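Saturday, August 3, 2024

Shop notebook, dye bench

Second round on the walnut hull dye for the Kametti blankets. The March batch came out too grey on the weft yarn and the customer sent back a snip of the brown they want, which is closer to strong tea. Working with the Dewan two-ply again, same lot as before, scoured last night in the big pot with washing soda and left to cool in the water.

Hulls: 600 g dried, from the paper sack under the stairs. Soaked since Wednesday in rainwater from the barrel. Strained through the old pillowcase, then again through the finer cloth, as the first pass left grit that gets into the yarn and never quite combs out. Liquor topped up with tap water to cover. pH strip read a shade under neutral. No alum this time.

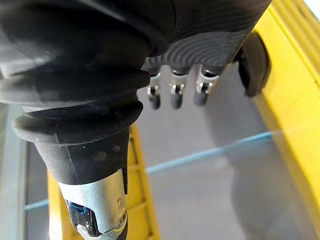

Heating went slower than I wanted. The left burner on the Pralterix hot plate is still weak, so I moved the pot to the right one after lunch and it came up to 68 degrees and held there with the dial just past three. Skeins in wet, turned every ten minutes for the first hour, then left alone with the lid half on. For the colour card I've stopped writing "black" for everything past dark brown. There are at least two in it: the matte black of a rubber or fabric sleeve, with soft highlights where it folds, and the flatter black you get from iron on wool. Kametti want neither, but the border stripe has to be one or the other and they should choose from yarn, not from a word.

Pulled a test length at one hour: light caramel, a bit yellow. At two hours: better, still warm. At three: very near the snip when dry. I dried the ends with the iron through a tea towel to compare, wet yarn being useless for this. Turned off the heat and left the skeins in the pot overnight.

Side jar for the iron. 200 mL of the same liquor, a pinch of ferrous sulphate, one short length of yarn already dyed. It went dark within a few minutes and stopped changing by ten. Handle is harsher than the plain walnut. I'd keep it to the border and rinse it twice, and I would not put it anywhere a hand rests. The label on the Vavel tub says to store below 25, so it has moved off the shelf over the stove.

Yardage: the order needs 4,000 m of the brown including sampling. We have enough scoured for the first two blankets and no more. Someone should ring Dewan on Monday and ask whether the same lot is still on the shelf. If it's a new lot, dye a sample from it before mixing it in, even if it looks the same undyed.

Drain in the small sink is slow again. Don't tip hull sludge down it. There is a bucket for that by the back door and it goes on the gravel, well away from the tomatoes.

Tomorrow: lift skeins, rinse until clear, no vinegar. Hang in the shade. Clip a piece of each for the light test in the south window and put the start date on the card.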